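An Afternoon at the Ristow Open Day

12 Jul 2026 — by the author of this blog

3 min read
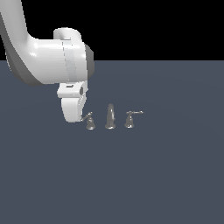 I went to the open day at Ristow mostly for the big machines, and I spent nearly all my time at a small desk in the corner, where two engineers were showing the simulator. They train their arm on household tasks in the computer before it is allowed to touch the real thing, and the task for visitors was the bathroom faucet. I have a faucet at home which I turn every morning without one thought, so I was curious how a machine must think of it. On the screen the white gripper hangs over the table, just beside the left handle of the set, with the spout in the middle and the other handle on the far side. The lever on the left points up toward the fingers, and the one on the right lies flat, and I asked if this matters. It matters a lot, they told me. The arm has to decide from which side to push.

One of them let me choose the starting position, and then we ran 20 attempts. I will not pretend that I understood all the numbers which came up in the side window. What I understood is that the program, which they call Kimerano, had already been through 279 practice rounds that same morning, before the doors opened. I could not do this with my hands even for good money.

My favorite part was the questions from other visitors. A boy wanted to know if the water is also simulated. It is not — there is no water at all, only the handles and how far they turn. I think he was disappointed, and I was too, a little.

The real arm was behind glass in the next room and it was switched off for the afternoon. They plan to show it running in September, and I have already put my name on the list.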